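Checklist MS-2: simulated cell review before a gripper program is released
Applies to: wrist-view simulation cells, Mondside and Usberg
Revision: July 2019
Reviewer: Elin Hughes

1. Gripper model matches the released tool file. PASS
2. Finger opening commanded in the program equals the opening shown in simulation. PASS
Comment: checked at the approach pose only.
3. Collision geometry loaded for every fixed object in the cell. OPEN
Comment: furniture on the right side has a visual mesh only. Return to Chaiyaporn for export.
4. Approach speed near any narrow feature limited to 30 mm/s. PASS
5. Wrist view stored with the review record.
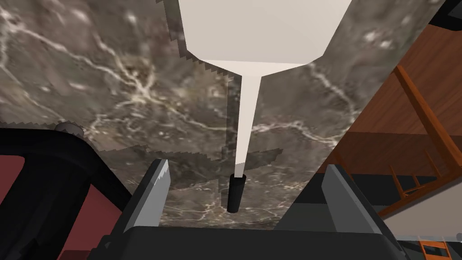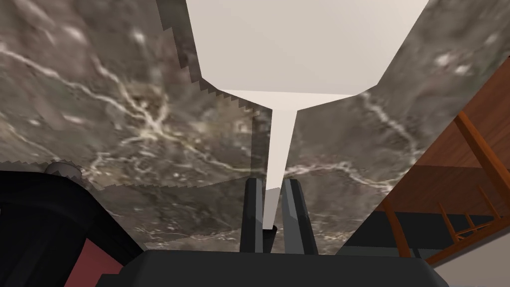 6. Clearance between fingers and workpiece. Minimum is 3 mm per side through the whole approach, measured on collision geometry. Visual meshes are not accepted as evidence. A long, thin part such as the white spout between the fingers must be checked along its full length, as a small tilt at the wide end moves the tip sideways. Result: PASS at the approach pose, OPEN for the path.
7. Render faults recorded. OPEN
Comment: stair-stepped edges on the marble texture where it borders the white part. Do not use these edges for edge detection tuning.
8. Emergency stop behavior simulated at up to 30 points on the path. PASS
9. Contact force limit entered and locked. FAIL
Comment: value entered, lock not set.

Release status: HOLD. Items 3, 6, 7 and 9 to be closed and signed by 2 reviewers.

Comments (3)

Yasaman Esfahani
Item 6 should name the tool file revision. We had a Flarnarov finger set in December with the old offsets and the clearance figures were useless.

Elin Hughes
Agreed. Will add a revision field to item 1 and refer to it from 6.

usberg_cell
Does item 9 apply if the program never closes the gripper? Ours is approach and retract only.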